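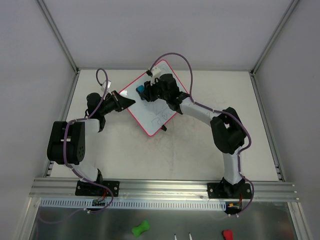

Waltanton Quilters -- notes from the March meeting

I said I'd write these up while I still remembered it all, so forgive the spelling! We got going at 2 once the urn had boiled.

Raffle quilt: more than 20 blocks handed in, and they're gorgeous. Still short of the blue corner ones, so if yours is sitting in a drawer -- please finish it! We agreed on the plain cream border (I wanted the stripe, but I was outvoted and I'm over it).

Money: £866 in the account after paying Buvico for the wadding. Everyone was happy to put some of it towards a second cutting mat and a decent iron, as the old one spits.

Summer trip: Drorulus or the Visser mill shop? We went round and round on this one. Visser won on a show of hands, mainly for the remnants bin (and the scones). I'm to ring up about a coach.

Cupboard: the code is now 2103. Please put the rotary cutters back with the blades shut.

Next time it's binding and mitred corners, so bring a small sample, clips and whatever thread you've got. I'm down for milk and biscuits.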